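Teaching an arm to pick, week two

22/01/2024

So I finally got my hands on the controls! Guðlaug Ingvarsson, who runs our little group in Barkton, let me loose on remote driving after two weeks of watching over his shoulder, and I have been boring everyone at home with it ever since.

The job sounds like nothing. There's a bin, there's a jumble of stuff in the bin, and you steer the arm so the gripper closes on one thing and lifts it out. Then you do it again, with the bin shuffled. Every run gets saved, good or bad, and the learning software (ours is called Duvisus, after a long argument I wasn't there for) tries to work out from all those runs what a person does when they pick something up. We want 300 good ones before we train anything.

My first 8 tries were terrible. I kept coming in from straight above, as if I were playing one of those claw machines at the fair, and I'd lose track of how low the fingers were. Guðlaug let me flail for a bit and then said, "Stop looking at the arm. Look at the fingertips and the thing." That was all he said, and it helped more than the whole manual. 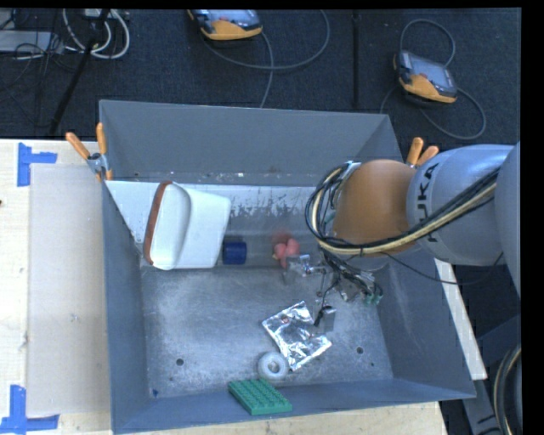
Foil is the one I've grown fond of. A shiny, crumpled packet gives you hardly any good edges to aim for, and the glare moves when you do, so you have to commit to a spot and go. Soft lumpy things are much kinder. Rings are fun once you decide whether you're going for the hole or the outside, but you do have to decide! If you dither halfway down, the dithering goes into the recording too, and the robot will happily learn to dither.

I hadn't thought about that side of it before. Oliwia Sowa went through my early runs with me and pointed out a tiny pause I make just before closing the gripper. I had no idea I did it. She says hers is a sideways wiggle, and that the last model they trained had picked up the wiggle — you could tell whose runs it had been fed on.

We also tried leading the arm around by hand, over on the smaller setup. It feels lovely, like helping a kid hold a pencil, and I was far quicker at it. The catch is that your own hands and sleeves end up all over the camera view, so for picking from a bin we're sticking with remote for now.

Next up is corners. Anything lying close to a wall makes me nervous, and Oliwia wants a good share of the runs to be exactly those. She's right, I've been dodging them. I'll post again in April when the training has had a proper go, and if it pauses before every grab, you'll know who to blame.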